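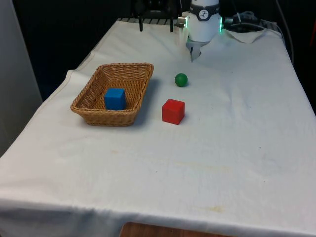
A toy block is a solid piece of wood, plastic, foam or similar material, usually with flat sides, made to be handled, stacked, sorted and carried by young children. The cube is the most common shape. Sets are often kept in a box, a bag or a shallow basket, and putting the blocks away in their container is treated in many homes and preschools as part of the play. This article deals mainly with plain colored cubes, the small balls often kept with them, and the baskets used to hold them.

Overview

Plain cubes differ from construction toys in that they have no studs, pegs or magnets. A child can lift one, set it down, turn it over or place it on another, and nothing holds it in position but its own weight. Plain cubes are therefore used early, often before interlocking bricks. They are also used by older children for building, for counting and for simple board games of their own making.

Sets may contain cubes of one size or of several. A mixed set allows comparison of larger and smaller pieces, which is harder to do when every block is alike. Balls are sometimes included for contrast. A ball rolls when pushed, while a cube slides or tips, and a ball cannot be used as the base of a tower.

Materials and finish

Hardwoods such as beech and maple are widely used for wooden blocks. The wood is cut into square lengths, sawn into cubes and sanded so that the edges and corners are slightly rounded. Color is added by paint, stain or dye. Painted blocks have the strongest color, but the paint can chip where corners strike each other. Stained blocks show the grain and tend to look paler as they wear.

The usual colors are red, blue, green and yellow. They are easy to tell apart and easy to name, and makers of different sets tend to choose similar shades, so pieces from separate sets are often mixed together in the same basket without looking out of place.
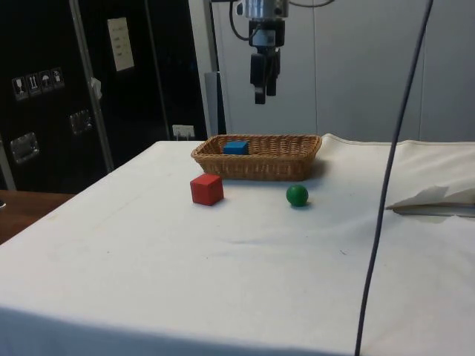

A small blue cube in a wicker basket, with a larger red cube and a green ball on the cloth in front.

Baskets

Shallow rectangular baskets are common for small sets. The sides slope outward, which makes it easier to see the contents and to reach in from above. Woven baskets are made from willow, rattan, seagrass, paper cord or plastic strand. The rim is commonly finished with a braid or a wrapped border to cover the ends of the strands and stiffen the opening.

A shallow basket has limits. Tall piles spill over the side, and a ball dropped in from a height may bounce out. Deeper containers hold more but hide the pieces at the bottom, and children often empty them completely to find one block. For a set of 20 pieces or fewer, a basket low enough for a child to see into is generally preferred.

Woven baskets collect dust and crumbs between the strands. They can be shaken out, brushed or wiped with a damp cloth, and should dry fully before the blocks go back in.

Play surface

Blocks are used on floors, rugs and tables. A hard floor gives the steadiest base for towers but is noisy. Thick rugs are quiet and uneven. A table covered with a cloth falls between the two: the fabric softens the sound and slows a rolling ball, but wrinkles can tilt a cube placed on top of them.
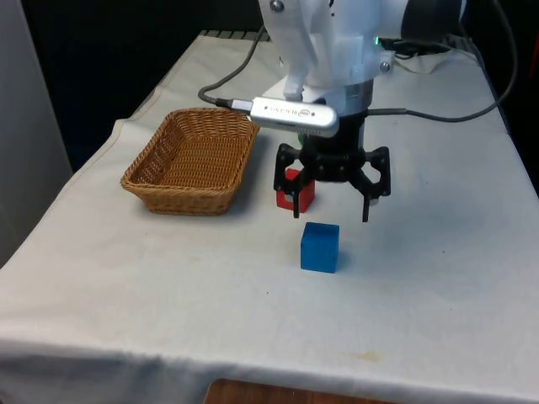

Plain white or light gray cloths are often chosen for sorting activities, as colored pieces stand out well against them. They also show stains. Cotton cloths can be machine washed, and many preschools keep a spare. A cloth that hangs far over the front of a low table may be pulled by a small child, bringing the blocks down with it, so the overhang is sometimes tucked under or clipped.

Sorting and putting away

The simplest activity with blocks and a basket is moving the pieces in and out. It usually begins with filling and emptying, with no order. Later a child may be asked for one piece by color ("the blue one"), by shape ("the ball") or by both. Words such as "in," "out," "next to" and "in front of" are commonly practiced in the same way.

Clearing up follows the same steps. Pieces are picked up one at a time or by the handful and returned to the basket until the table is clear.

Commercial sets

The Hetevik basket set, sold from the early 2000s, contains 11 pieces: ten cubes in two sizes and one ball. It is listed under item number 3341. The Rewi set has cubes of a single size and comes in a cotton bag, with the basket sold separately. Drumus makes a version with foam cubes for use in waiting rooms. Sornar, a basket maker, supplies several toy sellers with rectangular wicker baskets and does not make blocks itself.

Safety

Blocks for children under three must be large enough that they cannot be swallowed or lodged in the throat. Small balls need particular care, as a round object can block the airway completely. Cracked or splintered blocks should be removed. Baskets should be checked for broken strands along the rim and at the corners, where most of the wear occurs.

See also

Building block
Basket weaving
Shape sorter
Stacking toy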